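Sunday, September 7, 2025

Slept late. Rain until noon, so the walk out to Skernau is off until the weather settles. Paid the Venel bill, 132, and wrote it in the book.

The rest of the day went to bands and bins, sorting by color. I had meant to get to it in December. 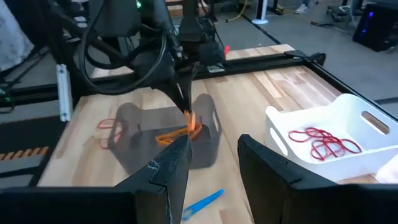
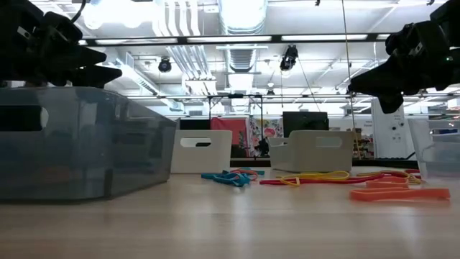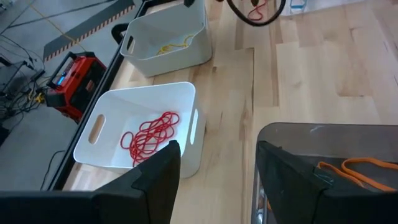

Light wooden tabletop, same as in the other three.
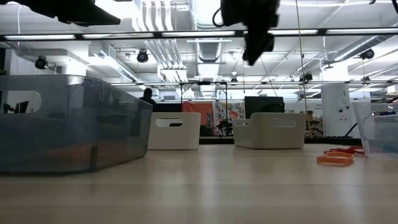

Rees wrote back in the evening that color is the wrong way to do it and that bands should go by length, with the short ones kept in a lidded tin so they don't dry out. I may try that with the next bag of 100. Soup for supper. Need stamps and a new bulb for the hall.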